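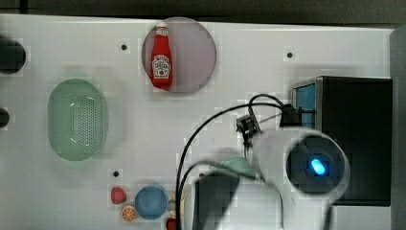

Vol. 5, No. 2, p. 200

## 3. The Bread Ration in the Garrison of Ovirville

The supply of bread to the garrison was in the hands of the quartermaster, but the order book shows that his power over it was smaller than his title suggests. Flour came up the river from Prernska in flat boats, and it was received at the lower gate by an officer of the day. This officer signed for the sacks, the quartermaster signed for the loaves, and between these two signatures there was a stage for which no person was clearly responsible. Ó Riain has called this stage "the dark kitchen" of the garrison. I find the expression useful, although she applies it also to the meat ration, where the papers are of a different type and in my opinion do not permit the same reading.

According to the standing orders, each soldier had to receive one loaf every second day. The loaf was to be given into his own hand, and it was forbidden that a corporal collect the bread for his whole room. The second rule was repeated in August of the same year, with a heavier punishment, and from this repetition we may suppose that it had not been followed well. Cullinane understands the rule as a measure against theft. Hyun has another explanation: the distribution of bread served at the same time as a muster, and a man who was sick, drunk or absent could be hidden by his comrades if the corporal took the bread in his name. The two explanations do not exclude each other. However, the clerk who wrote the bread list used the same sheet for the list of absent men, and this gives more weight to the second one.

The largest number of loaves entered for one month is 3285. This number must be used with caution. It includes the bread for the boatmen, who were not soldiers, and also for the families living inside the east wall. Foley, the clerk, wrote these groups under the main column without drawing a line, and the later copy adds them silently to the total. In the original sheet the families are marked with a small cross. The copy has no crosses, and Doherty, who worked only from the copy, therefore describes a garrison that is too large.

What happened when the boats were late is less well known. The order book mentions biscuit from the reserve, which could be opened only in the presence of the commander and two captains. The keys were kept separately. On one occasion the second captain was at the outpost of Brutora, and the reserve stayed closed for nearly five days while a rider was sent to bring him back. The men received boiled barley in this period. There is a short complaint about it, signed by the sergeants, and an answer from the commander in which he praises their patience and does not promise anything.

**Figure 2.** Ketchup bottle lying on an oval plate, with a black toaster oven and a black cup on its side.

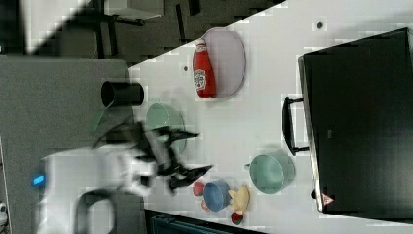
### 3.1 The Position of the Bakers

The bakers were civilians under contract, but during an alarm they came under military law. Their contract says that the fires must be put out at the first drum. It says nothing about the dough already prepared, and the bakers asked several times to be paid for it. Ní Mhurchú has collected these requests and shows that the payment was granted only when the alarm was false. After a real attack the loss was counted as a loss of war, and it remained with the baker.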